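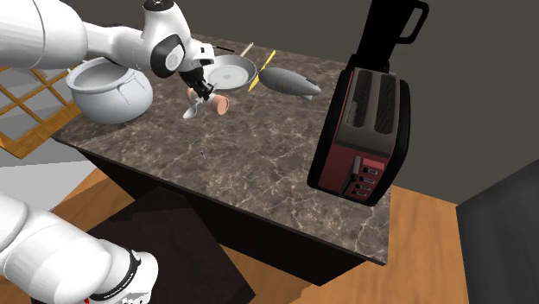
Arm, gripper, workstation – what would you buy first?

cinzia_m
February 16, 2021

Hello all, long-time reader, hardly ever post. I need a sanity check on a budget before I send it up the chain and I'd rather be shouted at by you lot than by my head of department!

We're a small teaching lab and up to now everything we've done on kitchen clearing has been in simulation. White arm, two-finger gripper, marble worktop, and a load of pots and toys and cutlery scattered over it for the arm to pick at. It's gone well enough that there's now money for the real thing, though not a huge amount of it. What I've got so far:

- one arm, either the Kirko or the smaller Flevitz
- two-finger gripper (Marino do one with swappable fingertips)
- a proper bench with a worktop on it
- a second workstation, as the one we've got is always in use
- objects to pick up, for which I've put down £400

The Flevitz is a good bit cheaper but the reach worries me. In the sim our arm comes in from one side and has to get right over to the back of the counter, and I'm not sure the small one would manage it without sitting in the middle of everything. Has anyone here had both? And am I mad to put £400 down for pots and pans?

Cinzia Melis

rhysm
Re: Arm, gripper, workstation – what would you buy first?

Had the Flevitz for 2 years, sold it, bought a Kirko. Reach was the whole reason. It's a lovely little arm and very quiet (you forget it's on, don't do that) but once it's bolted down and you've got a gripper on the end you lose more than you think, especially if you want the fingers pointing straight down. For a worktop you'd want the Kirko, or a shallower worktop.

Also get the delivery price in writing. Ours was quoted without the crate and the crate was £366. For a crate. I've still got it, it's full of extension leads.

Rhys Mudgway

DCocco
Re: Arm, gripper, workstation – what would you buy first?

I'll be the grumpy one then. I wouldn't buy an arm at all this year. Put the lot into the workstation and a decent graphics card and stay in simulation until you can say exactly what the arm is for. I've seen three labs buy one because there was money going, and then it stood under a dust sheet while everybody carried on in the sim anyway, it being quicker and you can't break it.

What's your success rate on thin things, out of interest? Cutlery and so on. If you can't do cutlery in the sim then a real spoon will finish you off.

cinzia_m
Re: Arm, gripper, workstation – what would you buy first?

Oh, that's a fair question and slightly a sore one. Big round things fine, cups fine mostly, thin things much less so. We've been putting most of our time into spoons this month. My student Zuleica set up a closer camera down by the gripper so that we could see what the fingers were up to on the handle,

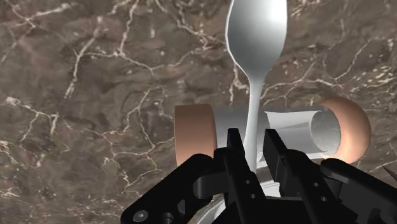
and that's been a real help, though it also made me realise how much we lean on the other objects staying out of the way. As soon as there's something lying behind the thing you want, the planner gets nervous and goes looking for another way in. I don't have one tidy figure for you. Out of the last batch of 636 tries I'd want to throw away a fair few where the starting pose was daft (we had objects spawning half off the counter, sorry, I know).

I do take the point about dust sheets. But the students want to touch a robot, Dario! It's a teaching lab. Half the reason they signed up.

zuleica_g
Re: Arm, gripper, workstation – what would you buy first?

Student in question here, hello. I'd like to put in a word for the fingertips. In the sim I can set the friction to whatever I fancy and I'm fairly sure I've been too generous with it. So if we get the Marino gripper please can we get the soft tips as well as the hard ones? They're listed separately and they're not in Cinzia's list. I looked.

I'd also like a camera near the wrist but I'll settle for the tips.

Zuleica Godoy

DCocco
Re: Arm, gripper, workstation – what would you buy first?

See, that's what I mean. You've found out something useful about friction and it's cost you nothing. Try it with the friction turned right down before you order. If it all falls over at the lower setting, you know what the tips are worth to you.

Not against the students touching a robot. Rent one for a term. Altside do monthly hire, or they did last September, and they take it away again when you're done.

corrado_r
Re: Arm, gripper, workstation – what would you buy first?

We hired from Altside and I wouldn't again. The arm was fine, but the controller that came with it was a version behind and we spent the first fortnight of the hire getting our own code to talk to it. You pay for that fortnight like any other. If you've got the money to buy then buy, and keep something back for year two. A spare cable, one repair, one set of fingers. People always spend to the last pound and then can't mend it.

On the £400 for objects, I'd say that's too much if it's supermarket pans and too little if you want things that match your models. We bought cheap and then had to measure everything and rebuild the meshes. Took ages. Start from the shop, then model what you bought, not the other way round.

Corrado Russo

rhysm
Re: Arm, gripper, workstation – what would you buy first?

Agree with Corrado on spares. Disagree on pans, mind – charity shops. And don't get real marble for the top, whatever it looks like in the sim. One dropped saucepan and you've got a chip in it, and it weighs a ton. Ours is a kitchen offcut with a printed pattern and the cameras don't seem to care.

cinzia_m
Re: Arm, gripper, workstation – what would you buy first?

Ha, the marble was never in the budget, I promise. This is all really useful, thank you. So I'm now thinking Kirko, Marino gripper with both sets of tips (happy, Zuleica?), a printed worktop, objects cut to half and the rest of that moved into a spares line. The workstation stays. I'll ring Kirko about the crate.

Dario, we'll do the low friction runs first. If they're dreadful I'll come back and say so.

DCocco
Re: Arm, gripper, workstation – what would you buy first?

They'll be dreadful. Post them anyway.

zuleica_g
Re: Arm, gripper, workstation – what would you buy first?

Running them tonight. And the wrist camera?

Related threads
Kirko or Flevitz for a first arm?
Bench height for a fixed-base arm
Marino fingertips – do the soft ones wear out?
Altside hire, what's included
Objects keep spawning off the table edge
Writing a spares line that gets signed off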